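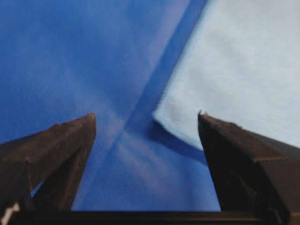

Handout 5: Getting a signal out of town
February 22, 2019

Last time we got through the difference between speed and delay, and I promised we'd spend this session on my favourite bit of the whole course: fixed wireless! If you live past the end of the cable line, there's a fair chance this is what your office or farm shop already runs on, so bring your own bill along if you have one.

## How it gets to you

A provider puts radios up high (a grain elevator, a water tower, a proper mast on a hill) and each customer gets a small dish or flat panel on the roof, aimed back at it. A cable runs down from the dish into the building and plugs into an ordinary router. The last stretch to your building travels through the air, so there's no trench up the driveway and no waiting for somebody to dig one.

We'll use the Grullby valley as our working map all the way through. The Lirkness tower sits on the ridge at the north end, and the valley provider, Surex, sells three plans from it. Brabec is the hamlet tucked behind the south hill, and it will give us plenty of trouble in a minute.

## Line of sight

Stand at the dish and look toward the tower. Can you see it? If so, you're most of the way there. The signal does spread out a bit between the two ends, like a long, thin football, and anything poking into that shape weakens it. Trees are the usual culprit, and they're sneaky: a site survey done in winter can look terrific, then the leaves come out and the connection sags.

Brabec has a hill in the way, full stop. A taller pole on the roof won't fix that. What will is a relay, meaning a second small tower that can see both Lirkness and the houses. I love this part, it's just like bouncing a ball round a corner.

## Choosing a plan

| Plan | Download | Upload | Monthly data |
|---|---|---|---|
| Small | 10 Mbps | 5 Mbps | 285 GB |
| Large | 18 Mbps | 5 Mbps | 285 GB |
| Large Open | 18 Mbps | 5 Mbps | no cap |

Look at the upload column before anything else. A bakery that mostly takes card payments and answers email will be quite happy on Small. A surveyor sending big drawings to clients all day will feel that upload figure every single afternoon, whichever row they pick.

Now the units, and please be careful with them, as everyone trips here at least once (me included). Plans are sold in megabits per second and files are measured in megabytes. There are eight bits in a byte, so at 10 Mbps a 10 MB file takes eight seconds at the very best. Real life is slower, especially in the evening when the whole valley is sharing one tower.

## Things to ask a provider

- Who owns the dish if I cancel?
- What happens when I hit the cap: a slower connection or an extra charge?
- Is there battery backup at the tower, and how long does it last?
- Can I have a fixed address for my cameras or phone system?

## For next time

1. Work out how long a 285 MB backup takes to upload on the Small plan. Show the bits-to-bytes step.
2. Sketch the Grullby valley and mark a spot for the Brabec relay. There's more than one good spot, so have fun with it.
3. Run a speed test at home in the morning and again after supper, and write down both upload figures.

Satellite comes after the April break. Keep your valley sketch, we'll be drawing on it again.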